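11/28/18 — Gultcombe Reading Room, daybook

Opened at the usual hour. Mrs. Escobar received the second shipment of parish registers from Clotholm, 409 volumes in all, and signed for them. Two bindings were damaged and have been set aside for repair. The Iltlow letters remain on loan to Toledo until October.

Ms. Krishnan asked that the map collection be moved out of the basement before winter, and the request was approved. The narrow alcove upstairs was proposed for the flat cases. Its walls are white, with a light brown baseboard along the back above the wooden floor, and the cases are to stand clear of both. Measurements are still needed — Ms. Krishnan will take them tomorrow.
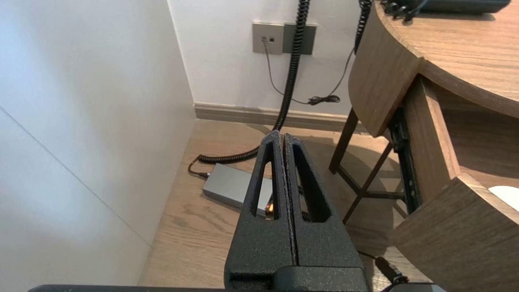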